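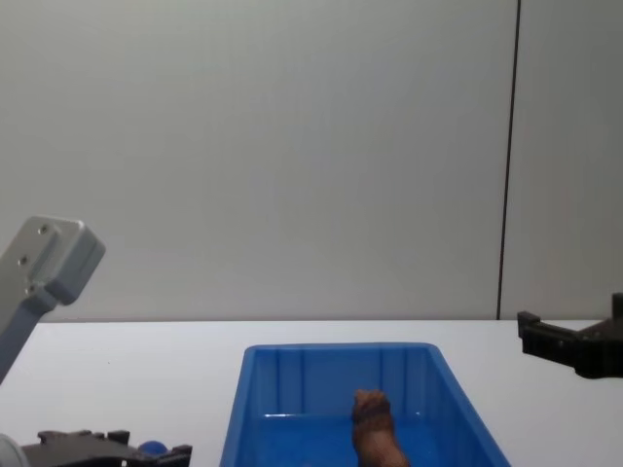
Right gripper stops closing after 70 cycles

prernov_bench wrote:
Two-arm cell, sorting toys into a blue bin. The left hand is fine. The right gripper runs 70 cycles, then faults on close and stays open until I power it down. Third time since January. Firmware is current.

hartono7 wrote:
Overcurrent. Lower the grip force and clean the finger slides.

Edileuza Rezende wrote:
I doubt it. Overcurrent would show up at random, and yours comes at the same count every time. Sounds like a counter or a buffer in the driver.

prernov_bench wrote:
Force is already at the lowest setting. I can swap cables between the two sides tonight – that takes me 2 minutes.
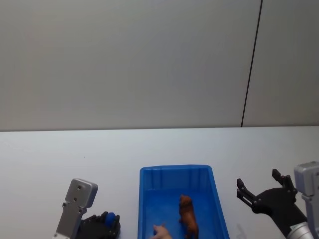
If the fault moves to the left, I'll blame the cable. If it stays, the gripper comes off and goes back to Momurico.

hartono7 wrote:
Still say it's current. Log it before you ship anything.

Edileuza Rezende wrote:
Log it, fine. But hit the e-stop before you reach into the bin. A faulted gripper can close when power comes back. Ours did, and I had a bruised thumb for 3 weeks.

prernov_bench wrote:
OK, will do both. Log goes up tomorrow.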